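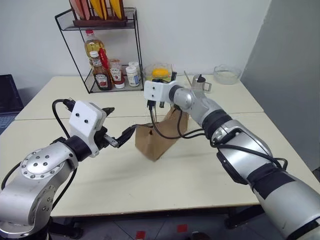
8/16/21

Glove padding and hand wrap notes, continued from the last entry.

Spent the morning on the 10 oz gloves that came back from the Bordale gym. Two pairs, both the Dhanial pattern, both with the same complaint: the padding over the knuckles has gone flat and the boxers can feel the bag through it. Opened the right hand of each along the palm seam. In the first, the top layer of foam has packed down hard over the first two knuckles and is still springy over the little finger. In the second it has packed down evenly but there is a crease across the whole block where the hand bends into a fist. The crease is the worse fault. Foam either side of it has started to crumble and there was a fair bit of dust in the lining.

Left hands opened after lunch. Less wear, as you would expect from people who jab at the bag and then lean on the right. No crease in either one.

Measured the foam off the roll against what was in the gloves. The stuff on the roll is softer than I remember. Need to check whether we have been sent the same grade all along, or whether the gloves that lasted well were made from the old lot. The label on this roll says 1172, which doesn't match anything in the order book. Leave the rest of the roll alone until that is sorted out. I've tied a bit of red tape round it.

Drop rig. Ran the padded block under the weight for 30 drops, waited, then ran it again. Readings climb quickly over the first few and then settle. After the wait they came back down, but not all the way to where they began. Same thing as last time with the Ninora sample, though that one took longer to settle. I don't want to read much into it with only one block cut from each. Cut more blocks before going further.

The guide rail on the rig is sticking near the top again. I cleaned it and put a little dry wax on. Do not use oil, it picks up the foam dust and makes a paste.

Thumb. The Bordale people also said the thumb sits too far out. Tried the glove on with wraps and I agree with them. You can make a fist but you have to think about it. The attached thumb is fine as an idea, it's the length of the strip that holds it. The Urnetent sparring glove has a shorter strip and the thumb tucks in without any effort. Made up a paper pattern with the strip shortened and the thumb piece turned in slightly. Pinned it, looks right on my hand. Needs trying on somebody with a bigger hand before cutting leather.

Cuff. Lace cuff versus strap, the old argument. The gym wants straps because people train alone and can't lace themselves up. The strap on the Dhanial is too narrow and it rolls at the edge once it has been soaked with sweat a few times. A wider strap means moving the stitch line back and that runs into the wrist padding. Could take the wrist padding down a little at that point. I've drawn it both ways on the back of the pattern card. Prefer the second drawing.

Wraps. The long ones are better for anyone hitting the heavy bag, no change of mind there. Washed the trial wraps on a warm wash and they came out narrower, and the loop for the thumb has pulled out of square. Stitch the loop in a box next time with a cross through it. The closing tab is fluffing up as well and has stopped gripping the cloth properly. Might be the wash, might just be cheap tab. Order a small length of the better one and compare.

Smell. Lining of the second pair was bad. Tried leaving the opened glove in front of the fan with the palm pulled back. Will look at it tomorrow. If the lining has to be replaced anyway then there's little sense in patching the foam in that pair, better to keep it as a cut sample for showing the layers.

To do:
Find out what 1172 is and whether the earlier roll had a number on it.
Cut new blocks, same size, mark which end of the roll they came from.
Shortened thumb strip in scrap leather, right hand only.
Wider strap, second drawing.
Ring Bordale and ask how many rounds a week those gloves were getting, and whether they were shared. If they were shared out of the kit box then the wear is not bad at all.
Wax for the rail, nearly out.

Palm seam thread: the waxed white held in all four gloves. Keep using it.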